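Jedport Neighbourhood House
Settlement English and Home Skills Program
Progress report to the Ambrose Fund
Friday, June 17, 2022

Prepared by Gavin Buchanan, program coordinator

Attendance

The program is now past its halfway point and classes are running to the timetable we sent you with the grant agreement, apart from the change to the evening class explained further on. We have 20 learners enrolled across the two groups. Most of them live in Jedport and the rest travel in from Prileck on the bus. The daytime group is the steadier of the two. The evening group goes up and down with shift work at the cannery, and we have stopped marking people as withdrawn when they miss a fortnight, as nearly all of them come back when the roster changes.

Four learners have left since the last report. Two moved away for work, one started a certificate course, and one had a baby and has asked us to hold her place until August.

Teaching

Melaniia Stetsiuk has taken over both groups. She was teaching only the daytime class until the end of last term, and the handover went smoothly. She has moved the evening class away from the workbook and towards spoken practice - phone calls to the school office, booking a doctor, asking a landlord for a repair. Learners had told us they could read more than they could say, and the workbook was making that worse.

The rental unit took longer than planned. We had set aside two weeks for it and it ran for five. Several learners had brought in their own leases and wanted to go through them line by line, so we let the unit run on and dropped the one on public holidays. The tenancy vocabulary sheets are finished and can be shared with your other grant holders if that is useful.
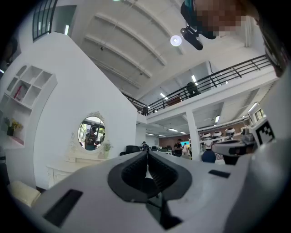 Jedport, this term.

Child minding is still our hardest problem. The daytime class depends on it, and the room we use is booked by another group on alternate weeks. On those weeks the children are in the kitchen end of the hall, which is noisy for everyone. We have asked the council about the former library office and are waiting for an answer. If it is refused we will look at moving the daytime class to the afternoon, though that would clash with school pick-up for at least half the parents.

Home skills sessions

These are the shorter sessions after class on bills, banking and household safety. The session on reading a power bill was repeated by request. The one on car insurance was poorly attended and we will not run it again in this form. Cirkow Hardware let us borrow a smoke alarm and a fire blanket for the safety session, and has offered to do the same next term.

Spending

The grant is being spent as budgeted except for two lines. Printing is over by $100 because of the extra rental material. Bus fares are under by $1,050, mainly because the Prileck learners have started sharing cars on class days. We would like your approval to move the unspent fares money to child minding, which would pay for a second worker on the weeks we are in the hall. No other changes are requested. Receipts are attached to the financial form.

Next period

Enrolment for the new term opens in August. There is a short waiting list for the daytime class and none for the evening. Melaniia will interview each learner before the break to check their level, using the same speaking task they did at intake, and those results will be in the final report. We also need to replace the whiteboard, which we can cover from our own funds.

Please let me know about the fares money when you can, as the second worker would need two weeks' notice.

Gavin Buchanan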